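I got into club cricket at thirty-one, which is a silly age to start anything that involves a hard ball, and I have been trying to talk other people into it ever since. So take what follows as coming from a convert. I think the draw is the best result in sport, and I think our league is about to make a mistake by getting rid of it.

The proposal, if you haven't seen it, is to play every match next season as a limited-overs game. Win or lose, everyone home by six. The people behind it are decent and they love the game as much as I do. Florêncio Patrício, who captains Altby and has probably bowled more overs in this league than anyone alive, wrote a very good letter in favor of it. His argument is that new players don't understand draws, their families don't understand draws, and we can't afford to confuse people when half the clubs are scraping together eleven names on a Friday night's worth of phone calls. I read it twice and agreed with nearly every sentence. I still think he's wrong!

Let me tell you about the match at Drirkcombe last July.

We'd been set 241, and for an hour we had a real go at it. Then we lost four wickets in the time it takes to eat a sandwich, and suddenly we had eight down with about forty minutes left and no chance of getting anywhere near. In a limited-overs match that's the end. You swing, you get out, you shake hands. The fielders know it, the batters know it, and whoever is keeping the scorebook has already started adding up.

But we could still draw. Phong Thái walked out at number ten with a career batting average of 2 and a borrowed helmet, and he blocked. He blocked for thirty-four minutes. Every fielder came in around the bat, six or seven of them, close enough to hear him breathing. People who had been packing up their chairs unpacked them again. My sister-in-law, who had come for the cake and had spent the afternoon reading a paperback, put it face down on the grass and asked me how many balls were left. Then she asked again after every single ball.

He finished on nothing not out. We drew. I have never seen a player clapped off like that for scoring no runs, and the loudest clapping came from the Drirkcombe fielders.

Now, I know one good afternoon doesn't settle an argument, and for every match like that one there are a couple that go to sleep by tea. I've played in those too. I once stood at deep square leg for so long without touching the ball that I started to take an interest in the hedge. Florêncio is right that a dull draw is a terrible advertisement. Where I part ways with him is on the cure. Dull draws mostly come from timid captains, the ones who bat on for another half hour when they already have plenty, and you can fix that with points. Give the side batting second something for getting close. Give the bowling side something for every wicket. Make a lifeless draw worth almost nothing and watch how quickly the declarations come.

The Rieger Cup is already a limited-overs competition, and I enjoy it enormously. It's fast and loud and the big hitters get their evening in the sun. What it doesn't do is give much work to the slow bowler who needs eight overs to set somebody up, or to the number ten who can't hit but can stay. Those players are a large part of any club. At ours they're most of the second team. When you change the format you change who gets to matter, and I'd want to be very sure before telling a spinner in his fifties that his best skill is no longer needed after April.

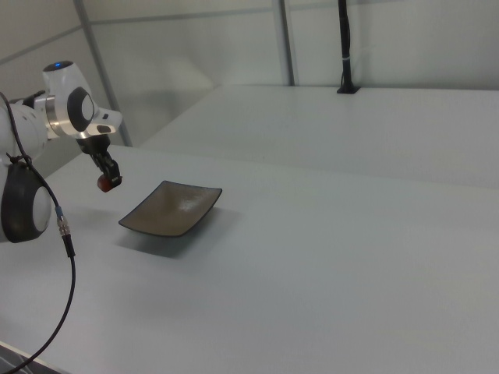
Then there's captaincy. Under the current rules a captain has to decide when to declare, and I can't think of many decisions in amateur sport that are so much fun to argue over. Too early and you give the game away. Too late and you've killed it. Everybody on the boundary has an opinion and everybody changes it by the next over. I've captained our thirds six times — badly — and the declaration was the only part that kept me awake the night before. I wouldn't swap that for a fixed number of overs and a target on a board.

I've also heard the point about families, and I take it seriously. Seven hours is a big piece of a weekend. Fine, then start earlier, cut the tea interval down, or trim the match by ten overs a side and keep the draw alive inside the shorter game. Butar have been doing this in their friendlies for two summers and their matches are over by half past five, with plenty still going down to the last pair.

As for new players not understanding it, I was a new player not very long ago. I didn't understand leg byes either, or why we all moved when a left-hander came in, or what anyone meant by a good length. Learning it was half the pleasure. The draw took me a season to get and I've been boring people about it ever since, so I'd say it got its hooks in pretty well.

The vote is at the end of the season. If your club hasn't talked it over yet, please do, and bring your number ten along. And if you've got a last-pair story of your own, send it to me. I'd like to collect a few before the meeting, and I already know which one I'm reading first.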